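Storing opened and unopened snacks in a humid apartment
3 min read

Posted in Kitchen & Pantry by werix_pantry

We moved to a ground floor apartment near the coast in November and I can't keep anything crisp. Chips go soft in a day or so, crackers bend, and a sealed pack of nuts I bought on sale tasted stale when I opened it well before the date. At our old place I just rolled the bag down and put it back in the cupboard.

The kind of thing I mean is ordinary packaged food from the supermarket.

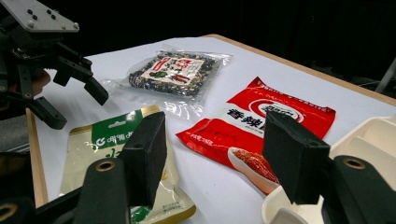
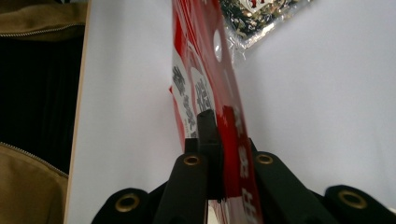 Is it worth moving snacks out of their original bags when you get them home?

Leave them in the original bag until you open it. A sealed snack bag usually has a barrier layer that keeps out moisture better than most household containers do, so opening it early only starts the clock sooner. Once it's open, fold the bag down, clip it, and put the whole bag inside a container with a gasket lid.

That was the advice I got from the store when I called, and I'd like to hear whether people who live somewhere damp agree with it. A few more details. The cupboard is on an outside wall, next to the dishwasher. I have a cheap humidity meter in there and it reads high most evenings, lower around noon. I have a set of Sandberg jars with the wire clip, and two Ileo boxes with the rubber seal. I don't want to buy a lot more stuff. The fridge is small and usually full.

ileo_and_tea

The store is right about the bag. I would add that the cupboard is most of your trouble. A dishwasher lets out steam when you open the door at the end of the cycle, and an outside wall is cool, so the damp settles right there. Move the dry food to an inside wall, even if it's a shelf in the hallway. I did that in my last apartment and crackers went from lasting two days to lasting more than a week.

Check the rubber rings on your wire clip jars too. They dry out and flatten, and then the jar looks shut but isn't. Put a strip of paper across the rim, close the lid on it and pull. If it slides out easily the ring needs replacing. Do this at a few points, because a ring can be good on one side and flat on the other. New rings are cheap and most hardware stores have them – take the old one along to match the size.

For the nuts, that probably wasn't moisture. Nuts have a lot of oil and the oil goes off with heat and time. A bag that sat in a warm stockroom can taste stale before the date on it. I keep mine in the freezer door, and they don't need thawing. If your freezer is as small as your fridge, buy smaller bags.

Soft crackers can be saved. Spread them on a baking sheet and give them a few minutes at 200 degrees (Fahrenheit), then let them cool all the way before you put them back. If you box them up warm you trap the steam and have to start over. Chips work the same way but brown faster, so stay near the oven. It won't fix anything that tastes rancid.

zedgate4000

just get a dehumidifier. I have a Zedgate one in the kitchen and empty it every morning. chips are fine now. it is loud though

damp_corner

Mostly agree with the longer answer. A couple of small things from someone who has lived near the water for years.

Don't put different foods in one big box. Crackers and soft cookies together will even out, meaning the crackers take moisture from the cookies and you end up with both wrong. The same goes for dried fruit, which is wetter than people think. Since you have two sealed boxes, use one for crisp things and the other for soft.

Those little packets that come in seaweed snacks are silica gel and you can reuse them for a while. Drop a couple in the crisp box, outside the bags. Don't cut them open, and keep them away from small kids and pets. Rice in a cloth bag is often suggested – I tried it and couldn't tell any difference.

Clothespins hold a folded bag as well as the clips sold for it. Press the air out first and fold at least three times.

Comments

Didn't know about the strip of paper. Half my jars failed.

What about cereal? The inner bag always tears on me.
 – Same as chips, put the whole liner in a box with a seal. If it's torn, tip it into a jar.

I've got the same dehumidifier, the low setting is quieter if you leave it on overnight.

Moved everything to the hall closet, thanks. Still waiting on the new rings.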